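Chip-swap team gets its hands on the hard part

19/03/2022

The Marow robotics club has spent most of the term teaching an arm to do something a patient person with steady fingers can manage in a minute. The job, set for the student division of the Utorum challenge, is to handle a desktop processor without wrecking it or the computer it belongs in.

Club members printed the grey fixture panel themselves, pockets and all, and went through 13 versions before they were happy with the fit. 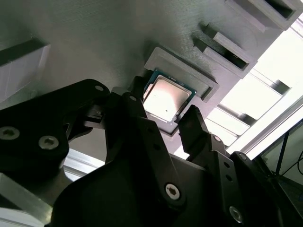
Fingers either side of the processor in its printed pocket.

Teams get 20 minutes at the bench and lose points for anything bent, which rules out the club's earlier style of working. "We used to call it a success if the chip was still in the building," said team captain Lộc Trịnh.

The computer case is the tighter spot. Cables cross over the top, the power supply takes up one side, and the socket has a thin wire lever that was plainly designed for thumbs.

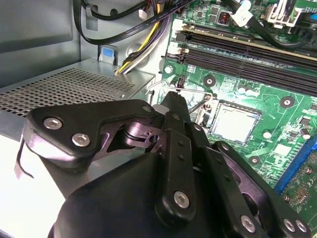
What's next

The team has three practice sessions left before the regional round. Parts have cost around $300 so far - mostly screws, by the captain's reckoning. New members are welcome, and bringing your own hex key will be looked on favourably.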